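Keeping Apprentices Past the Second Year

April 12, 2023

The Brovley Manufacturing Association spoke this spring with the training manager of Nekmont Metalworks, a member firm that has run its own apprenticeship program for 15 years. The discussion covered recruitment, the role of supervisors, and the reasons young workers leave before they qualify.

Nekmont takes on seven apprentices each January. The program lasts four years and leads to a certificate in fabrication or in machine maintenance. According to the training manager, the first year has rarely been a source of difficulty.

"They arrive with a good deal of energy, and everything is new," the manager said. "The trouble starts in the second winter. The work repeats, their friends are earning more elsewhere, and the end still looks far away."

Several years ago the company began to interview every apprentice who resigned. Pay was mentioned often, but so were matters the firm had not expected. Some apprentices had gone months without speaking to anyone about their progress. Others did not know which department they would join after qualifying.

"One young man told us he had learned of his own transfer from the shift board," the manager recalled. "I did not have a good answer for him."

Nekmont has since changed the way it assigns supervisors. Each supervisor is now responsible for no more than two apprentices and meets with them every month on paid time. Notes from the meeting are shared with the apprentice, who may add comments before they are filed. Supervisors also attend a short course in giving feedback, developed with the training provider Evulia.

Asked whether experienced staff had welcomed the added duties, the manager was frank. "Not at first. A skilled welder did not necessarily sign up to be a teacher. We had to reduce their other work, and we should have done that from the beginning."

The firm also revised its classroom schedule. Mathematics and drawing were once taught in a single block at the start of the program. They are now spread across all four years and tied to the jobs apprentices are doing at the time.

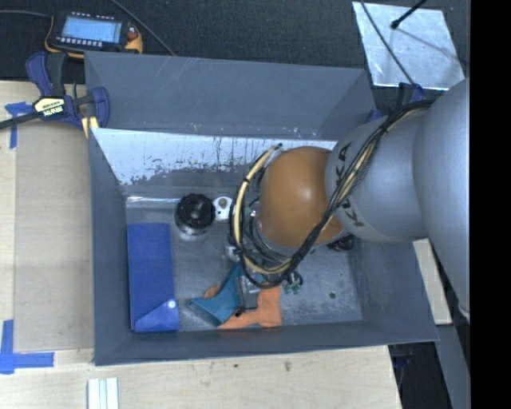
The manager expressed some concern about the supply of applicants. Fewer schools in the Jeon district offer shop classes, and many students have never held a file or read a technical drawing before their first interview. Nekmont now invites parents to its open evening along with students.

"Parents ask better questions than we do," the manager said. "They want to know about the bus, the hours, and whether their child will have a job at the end of it."

On that last point, the company offers no written guarantee. Apprentices are told at the start of their final year which positions are expected to open, and they may apply before the posts are advertised. The manager would like to see that notice given earlier and has raised the matter with the firm's directors.

Member firms wishing to visit the Nekmont training department may submit a request through the Association's office.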